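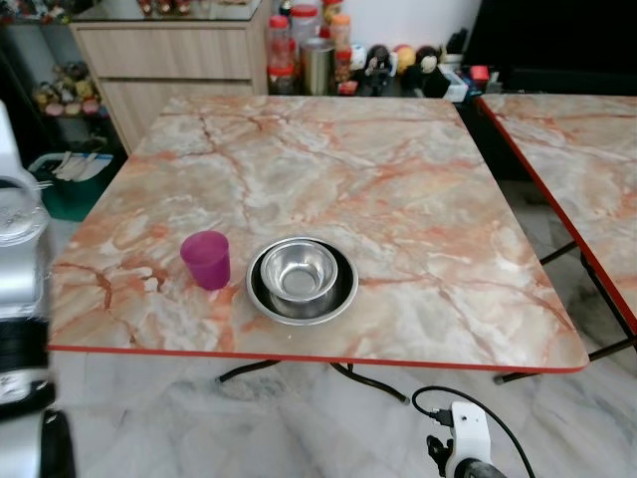 March, sizing notes, continued from the previous book

Gelatin again. The starch batch is finished with and I don't intend to go back to it unless the repair people at Findlow ask. Their note said the starch-sized sheets cockled along the spine fold when pasted, same complaint as before, and they would take gelatin or nothing.

Stock solution: 2 percent w/v in deionized water, photographic grade gelatin from the opened Sowah bag. Soaked cold until the granules were fully swollen, then brought up slowly in the water bath to 58 C and held there. No stirring for the first part of the hold. Stirring early traps air and the foam ends up as pinholes in the size film, visible in raking light once the sheet is dry. Skimmed once before use.

The hold temperature is the thing I keep changing. The old recipe card says only "hot." Going higher thins the solution nicely but the gel comes out weak when a spoonful is chilled, and I suspect the long holds last winter cost us a good part of the gel strength. Keep the hold short. If the bath has to stand over lunch, turn it down and bring it back up, and do the chilled spoon check again before dipping anything.

Paper: the Turen waterleaf, 85 gsm, cotton with a bit of hemp. Made in the autumn and left loft dried and unsized since then. Cecilia thinks the aging matters more than the size does. She may be right about the curl. Sheets that had rested took the bath flat, and the few newer ones I slipped in from the bottom drawer rolled up at the corners the moment they got wet and had to be coaxed down with the flat of the hand.

Procedure as done:
Sheets fanned and lowered in by one long edge, small batches. Wait for the bubbles along the deckle to stop. Turn the batch over in the tray, wait again, lift by two corners and drain against the tray wall. Pressed between felts under light pressure, then parted while still limp and hung over the ropes in spurs of two or three. Excess size from the press was caught and thrown out. It picks up felt hair and is not worth straining.

First batch was pressed too hard. Felts came away tacky and one sheet picked badly across the watermark, upper left quarter. Marked it in pencil and kept it for the ink tests. Backed the press off about a quarter turn for everything after that and had no more picking.

Drying: slow. Windows shut, fan off. The fan gives a hard dry edge and a soft middle, and the edge then wrinkles and does not come back under weight. I would like a humidity log for the loft. The dial gauge by the door sticks and has to be tapped before it moves, so I have stopped writing down what it says.

Alum. Left out of the first half and added to the second half, at the low end of what we used last year. Added after the gelatin was fully dissolved, a little at a time. Viscosity goes up first and comes back down with more alum, as expected, and the point where it turns is where I stopped. Cold extract pH to be done on both halves when there is time. Findlow wants no alum at all in anything that goes next to a photograph, so the two halves must not be mixed. Plain half is stacked with the deckles facing the wall, alum half the other way. Also penciled P and A on the lower right corner, verso.

Tub cleaning: hot water straight away, before the film skins over. Once it skins it comes off in sheets and blocks the sink strainer.
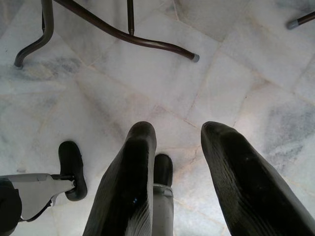 Ink tests were done on offcuts, iron gall and the carbon ink, same steel nib for both, cross-hatching plus one slow loop. Results in words until I get round to a proper table.

Unsized control: both inks feathered at once, iron gall through to the back. Starch, old batch: slight feathering at crossings, nib dragged fiber. Plain gelatin: clean line, no strike-through, slight hesitation before the ink took. Gelatin with alum: cleanest line of all, a bit too closed. The carbon ink sat up on the surface and smeared under a dry finger well after it looked done. Gelatin, overpressed sheet: same as plain except across the picked patch, where it behaved like the control.

Water drop test on the plain half gave 13 minutes before the sheen went off the drop, middle of the sheet. Edges were faster. I don't put much weight on it, the drop size varies with my hand and the dropper is an old one. A proper Cobb test would need the ring and the balance, both of which are at Favbridge until their run of blotting stock is finished.

Folding: plain gelatin takes a bone folder without cracking, both grain directions as far as a handmade sheet has a grain. Alum half creaked a little. Might be surface only. Look again with the loupe after a few weeks in the stack.

Burnishing one sheet of each with the agate is still to do. The plain half should take it, though I would let it rest first. Cecilia Yakubu burnished too soon on the ledger order and got shiny streaks that would not even out, and we ended up resizing the lot.

To do:
pH on both halves
Order gelatin, bag is getting low and I want the same lot number if Sowah still has it
Wash felts, cool, no soap
Ask Favbridge when the ring is coming back
Second dip on a few of the plain sheets at half strength, to see if the edges slow down
Cut a sample for Findlow from the plain half only, with the deckle left on - they trim their own
Move the bottom drawer sheets up to the loft and leave them alone until fall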